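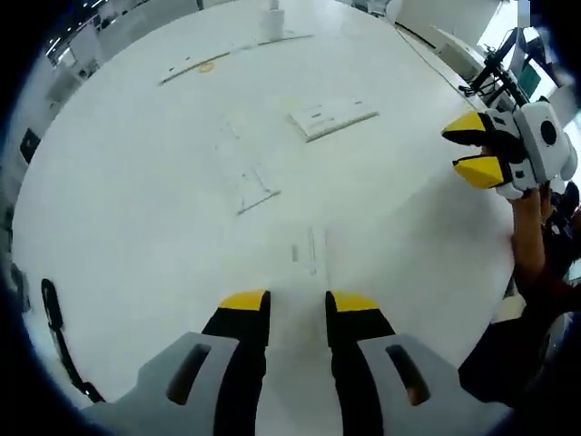
Institut für Sprache und Region Flustitz | Arbeitsgruppe Alltagswortschatz

Wie heißt bei euch das Endstück vom Brot? Wir suchen Leute, die gern reden

Stand: 26. Februar 2019

Bei mir zu Hause hieß es Knust, meine Mitbewohnerin sagt Scherzl, und in der Bäckerei unten bei uns in Flustitz gucken sie einen bei beidem komisch an. Genau um solche Wörter geht es in unserer neuen Erhebung, und dafür brauche ich euch!

Ich bin Fletcher Sutcliffe, ich bin vor einer halben Ewigkeit zum Studium hergekommen und an den Wörtern für Alltagskram hängen geblieben. Deutsch habe ich erst hier gelernt, vielleicht frage ich deshalb so gern nach, wenn jemand »Bömmel« oder »Schluppe« sagt. Unsere Wortliste hat inzwischen 1.188 Einträge, und bei erstaunlich vielen wissen wir nur sehr ungefähr, wer sie noch benutzt und wo.

Gesucht werden 75 Leute ab 16 Jahren, die in Flustitz oder einem der Dörfer drumherum aufgewachsen sind. Zugezogene sind auch willkommen, wenn sie mindestens zehn Jahre hier wohnen (ihr bekommt dann einen etwas anderen Fragebogen, der ist kürzer). Dialekt müsst ihr nicht können. Mir ist sogar ganz lieb, wenn ein paar dabei sind, die schwören, sie sprächen reines Hochdeutsch, und dann »viertel vier« sagen.
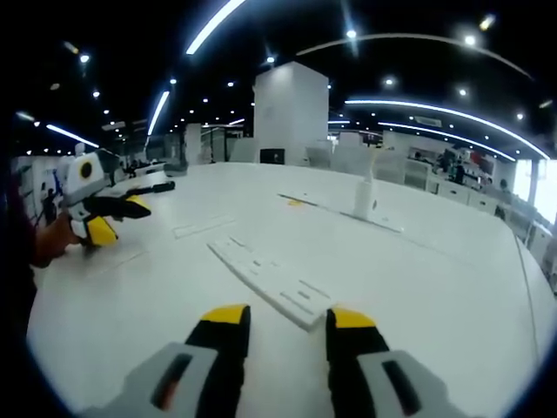 Am langen weißen Tisch

So läuft das Ganze ab: Ihr kommt einmal zu uns ins Institut, wir trinken Kaffee oder Tee, und dann unterhalten wir uns etwa zwei Stunden lang. Erst frage ich ein paar Sachen zu Familie und Wohnorten ab, danach geht es um Küche, Wetter, Kinderspiele, Schimpfwörter. Das Gespräch wird als Ton aufgenommen und später abgetippt, und zwar unter einem Kürzel, euer Name steht nirgends dabei. Wer mittendrin keine Lust mehr hat, hört auf, ohne Begründung, und die Aufnahme wird auf Wunsch gelöscht.

Als Dankeschön gibt es einen Gutschein für die Buchhandlung Lowther und die Fahrkarte zahlen wir auch (bitte aufheben, sonst darf ich sie nicht erstatten!).
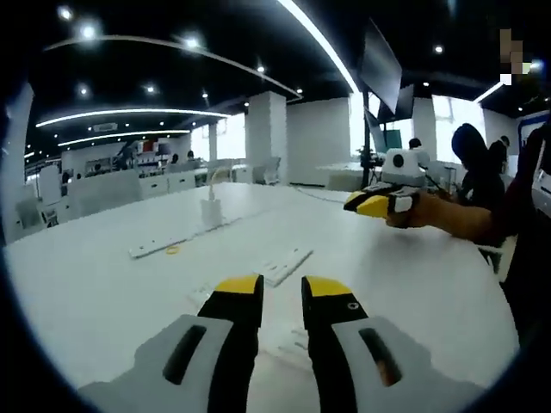
Besonders freuen würde ich mich über Geschwister oder Großeltern mit Enkeln, die zusammen kommen. Beim Probelauf saßen Oma und Enkelin nebeneinander und haben sich eine Viertelstunde darüber gestritten, ob man »Plinse« oder »Eierkuchen« sagt, und ich kam mit dem Mitschreiben kaum hinterher. Herrlich war das. Für solche Paare legen wir die Termine gern in den frühen Abend.

Wenn ihr mitmachen wollt, ruft im Sekretariat an oder werft den Anmeldezettel ein, der unten im Foyer ausliegt. Schreibt bitte Geburtsjahr, Geburtsort und ein Wort dazu, das eurer Meinung nach außerhalb von Flustitz kein Mensch versteht. Die Termine vergibt mein Kollege Vaughan Kereama, er meldet sich dann bei euch. Die letzten Gespräche sind für August geplant, wer vorher keine Zeit hat, kann sich also trotzdem melden.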